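Home > Floors & Surfaces > Coatings
Epoxy over old concrete, gloss or satin, and do I really have to grind?

Posted 12/9/23 by slabhappy_dromar

Hi all! We just got the keys to an old feed store in Dromar and I am way too excited about the floor. It's 3,253 square feet of bare concrete, one big open room plus a narrow back hall, and I want to epoxy the whole thing before we move the looms and dye tables in. It'll be a weaving studio, with classes in the front half.

The slab is in decent shape. There are hairline cracks near the loading door, one patch with old yellow paint on it, and a dark stain I'm guessing was oil. Building is from the fifties. Heat works. I've done a garage floor before with a box store kit and it peeled under the tires by the second spring, so I'd like to do better!

What I can't settle:

Can I get away with acid etching (I have a case of Ultellow left over from the garage) or do I have to rent a grinder?
Gloss or satin? I love shine, my partner is worried about glare and slipping.
Is green a crazy color for a place where people look at yarn all day?

I'm leaning toward the Closix two-part system, but tell me if I'm wrong. Opening is in May so we do have time.

3 answers

fennelandgrout
Accepted answer

Oh, what a great project, I'm jealous! I've coated a lot of shop floors and I'd happily do another one tomorrow.

Grind it. Etching can be fine on clean new concrete, but an acid won't touch paint and it won't touch oil, and you've told us you have both. Degrease the stain first, twice, then rinse and let it dry before the grinder goes anywhere near it, otherwise you smear the oil around and push it into the pores. You want the finished surface to feel like medium sandpaper under your palm. Rent the biggest planetary grinder your back and your breakers can handle, hook up a real dust extractor, and do the edges with a hand grinder and a cup wheel. The edges take forever. Put on some music.

Before any of that, do a moisture test! Tape down squares of clear plastic in several places, seal all four sides, leave them at least 24 hours (longer is better) and look for fogging underneath or darkened concrete. A slab from the fifties almost certainly has no vapor barrier. If the plastic fogs up, stop and look into a moisture-blocking primer. I'd bet good money that your garage kit failed from either damp or poor prep, and tire heat just finished it off.

Chase the cracks open with a diamond blade, vacuum them, and fill with a rigid epoxy filler if they're not moving. Leave the real control joints alone until the coating is down, then use a flexible joint filler in those.

Now for gloss. I adore it. A good gloss coat bounces so much light around that a dim old building feels twice the size, and green is a gorgeous choice. The thing to know is that it will mirror your ceiling lights, each one a bright patch on the floor, and the patches travel with you as you walk.
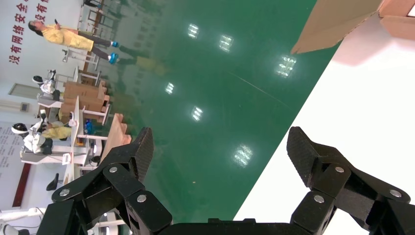
marlstitch replied that glare was the one thing she'd change about her own sewing room: fine on a cloudy morning, tiring by late afternoon when she's bent over dark fabric, and she ended up putting diffusers on all the fixtures over the cutting tables. She'd still pick gloss again for the walkways, she said, and satin under the work areas.

Good point, and that split is easy to do. Lay gloss everywhere as your color coat, mask off a straight line, and roll a satin urethane over the half where people sit and work. The urethane also takes scuffs from loom feet much better than bare epoxy. For slipping, have them mix a fine aluminum oxide or polymer grit into the last coat, at least in the dye area where there'll be water. Try it on a scrap board first and walk on it in wet socks!

On color and yarn: a strong green floor will throw some green up onto anything pale. If you do color matching, do it on a white or gray table by a window and you'll be fine.

tubbs_17

I used Closix in my basement and it's still stuck down. Didn't grind, just etched. Not saying you should. Mine was new concrete.

Whatever you buy, order all of it in one go so the batch numbers match. I had to get a second kit halfway and there's a line across the room where the gray changes. My wife put a rug on it.

Also spiked shoes. Get the spiked shoes.

lowlandpour

Agree with nearly everything in the first answer, especially the moisture test. A couple of things from doing our community hall out on the Yu road, which was nearly 3,000 square feet, so pretty close to yours.

Don't try to do it as one pour with two people. Divide it at the control joints and finish each section to a joint, and nobody will spot where you stopped. Have one person do nothing but mix. Mixed epoxy left sitting in a bucket gets hot and goes off fast, so pour it out in ribbons on the floor right away and spread from there. A notched squeegee first, then back-roll with a lint-free roller at right angles.

Do your back hall last and plan your way out of it! We had to pass a very cross helper out through a window.

Check the slab temperature too, and not only the air. Our heaters had the room lovely and warm while the concrete was still cold, and that section stayed tacky for days. Run the heat for a good while before you start, and keep it steady afterward.

For the old yellow paint, test it for lead before you grind. The building is the right age for it. The swab kits are cheap, though I'd send a chip to a lab if you can wait. If it comes back positive, get someone certified to take it off.

And please post pictures when the looms are in, I love seeing these old places get a second life.

Comment from slabhappy_dromar:
You are all wonderful. Plastic squares are going down tonight, lead test is ordered, and the Ultellow is going back on the shelf. We've agreed on green, gloss up front and satin under the looms. Does anyone have a favorite grit for the dye end?

Comment from fennelandgrout:
Fine polymer grit there, since you'll be mopping it constantly. The aluminum oxide chews up mop heads.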